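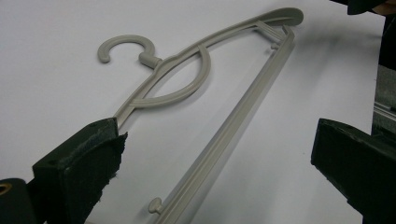
Demonstration gathering (hand-held)

Demonstration gathering is the patient business of collecting examples from which a learning system can pick up a skill. In the hand-held form, a person carries the gripper and does the job with their own arm, while a small camera on the tool records what the fingers meet along the way. No robot arm needs to be present, and so a good deal of this work gets done on ordinary tables.

Clothes hangers are a well-loved subject, and a surprisingly rich one! A hanger is thin, it is mostly open space, and it can be taken by the hook, the shoulder or the bar, each of which asks for a slightly different turn of the wrist.

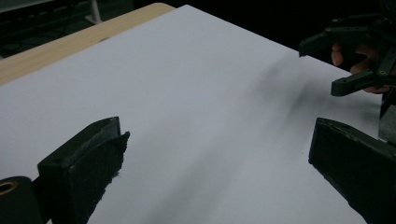 Many groups work with two grippers at once, one to a hand, so that an object can be steadied on one side and lifted or passed along from the other. The Clakedik handbook, written by Soledad Garrido and Océane Cloutier, suggests 20 practice tries before any are kept, and then 80 kept examples for each object (they are quite gentle about it, and allow for tired wrists). Their hanger set, known as Prarnusine, holds 410 examples in all. Clumsy tries are kept in a folder of their own, for a learner may well profit from seeing a slip and the recovery that follows it.

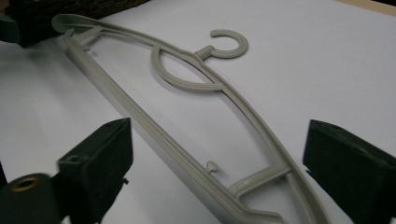

See also

Imitation learning
Two-handed grasping
Plostgate folding set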